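Wolport Owners Board > General > New model talk

Thread: Relden "Anniversary" package, is it worth the money?

kestrel_lane
So the Relden Anniversary package finally showed up on the dealer's page. Same engine, same gearbox, same seats. You get gray stripes, a badge on the trunk lid, darker wheels and a numbered plate on the dash. They want a good bit more than the base car for it. I have a base Relden on order and the dealer called to ask if I want to switch. I have until Friday to tell him. Has anybody seen one in person?

G. Ramanauskas
Saw one at the Jernlow dealer. The stripes are vinyl, not paint. You can feel the edge with your fingernail. The wheels do look good. I would not pay for it, but I keep cars until they die, so a badge does nothing for me.

tworutroad
The wheels are half an inch wider in the back. Gunārs is leaving that out. If you priced those wheels alone you would get most of the way to the package cost.

G. Ramanauskas
I left it out because I don't think it's true. The spec sheet at the dealer had the same width front and rear. Do you have a link?

tworutroad
I read it in the magazine preview. I'll look for it.

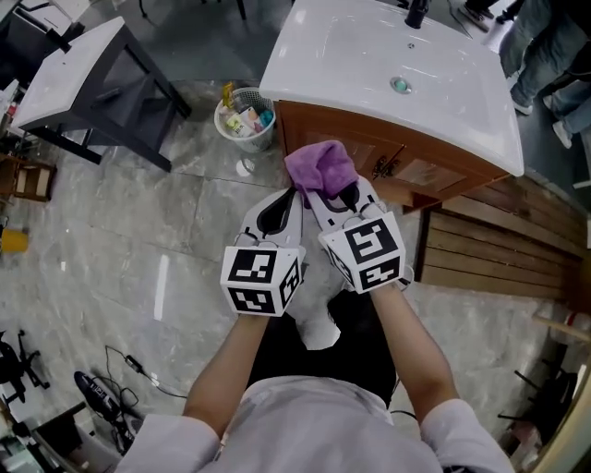
Whatever the width turns out to be, the tires are a different compound. That part is in the press release. Stickier in summer, and useless once it gets cold, so you would need a second set if you drive it in December like I do.

kestrel_lane
I do drive year round. That's another cost I hadn't thought of.

Kanokwan Thaweesak
I ordered the package last week, so I'll give the other side. Dealer told me the build is 436 cars for this region and 70 of them are manual. I wanted a manual with the gray stripes and that's what I'm getting. I don't expect to make money on it. I had the old Relden for six years and liked it, and I wanted something a little different this time.

flatspot_dan
Numbered plates don't mean anything. The Trình had a numbered edition and I bought mine used for less than a regular one with the same miles. Buyers look at mileage and rust. Save your money and get the brake upgrade.

Kanokwan Thaweesak
The Trình edition was an automatic only. Not the same thing.

flatspot_dan
Fair enough, I forgot that. I still think the brakes are the better buy. The stock pads fade on a long downhill. Mine were smoking at the bottom of the pass last summer and I wasn't pushing it.

G. Ramanauskas
Agree on the brakes. Pads and fluid are an afternoon's work if you have stands. 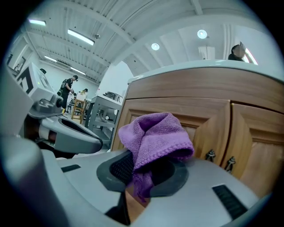 The front calipers have two bolts each and the rears are the same. Bleed it starting with the right rear. I used the factory pads on the back and a better pad in front and have had no trouble with it for two years.

tworutroad
Found the preview. It says "wider stance," and that comes from the offset. Width is the same. I was wrong on that.

G. Ramanauskas
Thanks for checking.

kestrel_lane
OK. With the tires and the vinyl I'm leaning toward keeping my base order. Does switching push the delivery date back? He didn't say.

Kanokwan Thaweesak
Mine was quoted 5 months from order. Base cars were quicker, but ask him to put a date in writing. My first quote was over the phone and it changed.

flatspot_dan
Ask about the deposit too. Mine was not refundable once the order was locked.

kestrel_lane
Called him this morning. Switching puts me at the back of the line and I'd have to sign a new deposit form. Staying with the base car in dark blue. Dan, which pads did you end up with?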